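Vustatcombe Cycle Parking Notes

Hello, and thank you for stopping by. This is a small collection of notes on where you can leave a bicycle in Vustatcombe and out along the river path to Trarstead. It started as my own list of places to lock up on the way to work, and then friends kept adding to it, so I put it into a proper file.

What's in it

There are 1545 rows, one for each stand or rail, spread over 286 streets. Each row has the street name, the type of stand, whether there's a roof over it, and a free text note (some of these are rather chatty, sorry -- I do like to mention a good bakery).
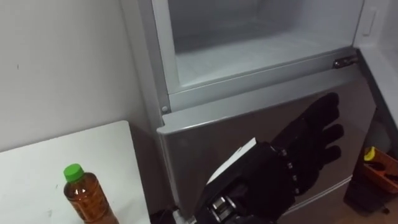
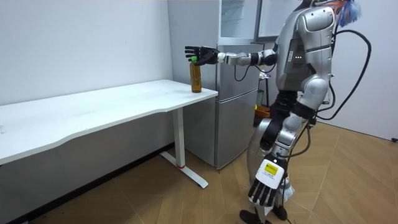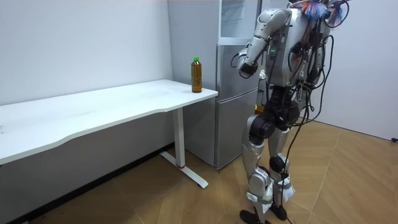
A robot by the fridge (first and third) and reaching towards a bottle on the desk (second).

Using it

The file is plain CSV and opens in any spreadsheet. Columns are separated by commas, and the notes are in quotes. If you use the Bozsik route planner, load the file called stands_short instead, as it leaves the notes out.

Known gaps

The Nuvbridge side is thin, with only 9 streets done so far. Some 416 rows have nothing in the roof column, which means I didn't write it down at the time. The station racks were moved in July and I still need to go back and look.

Corrections are very welcome, however small.

Ankit Khurana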